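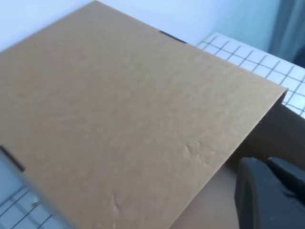

4. Survey of family-owned contractors

4.1 Sample

We mailed the questionnaire to 119 contractors in sweeping, line striping and building maintenance. All had been owned by one family for at least 8 years. Firms that had changed hands within that time were left out, as were franchises. Eirini Stergiou and Keabetswe Xaba handled the follow-up calls, which ran through June. Owners were asked who held shares, who set prices, and whether a younger relative had been named to take over.

Most owners answered by mail. A smaller group asked to go through the form by phone, and their answers were coded the same way. Psarras, the largest firm in the sample, returned separate forms for its two branches. We treated these as one response and used the older branch's figures for contract length.

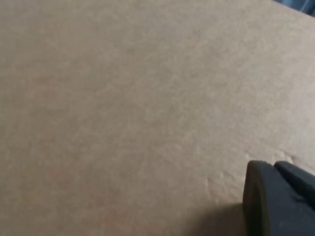
Figure 3. Corrugated cardboard, surface view.

Owners with a named successor were more willing to sign long contracts at a fixed price. They also turned down more offers to sell, although several said they had never had an offer in writing. The owner of Brukden told us that his daughter already priced all the winter work - he only checked the fuel line. At Sondeck the shares had passed to two cousins, but the founder still signed every bid over $3,000.

We found no clear link between a named successor and spending on new equipment. Trucks were replaced when they wore out, whoever was due to take over. Debt may matter more here, and the form did not ask about it.
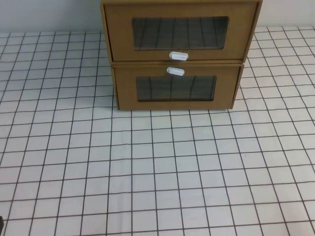
4.2 Limits of the survey

The sample leans toward firms that answer their mail. Owners who were close to selling may have been less likely to reply, and we have no way to check this.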